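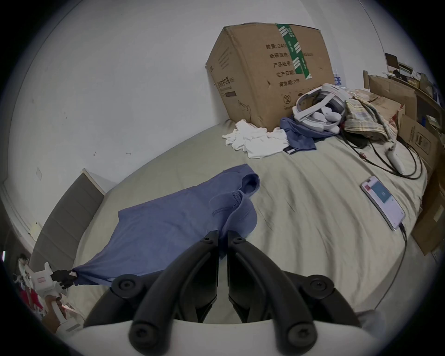
Club > Meetings > Minutes

News | Digs | Library | Join

Drerkby Fossil Group, minutes, April 1, 2022

Start late, key trouble. Last minutes ok'd, no changes.

Sitompul quarry: 97 shark teeth now cleaned and labeled. Vertebra still in matrix, no ID yet. Could be ichthyosaur, two members say croc. Left open.

Fider Museum will lend 3 casts for the July show. Need signed form back frist.

Jeltano trip: landowner says yes, hard hats a must. No digging near the fence.

Money: 213 in the tin after glue and plaster. Leaflets, print 1,000, agreed.

AOB: drawer lables fading, use pencil. Closed 9ish.

Contact | © Drerkby Fossil Group | Back to top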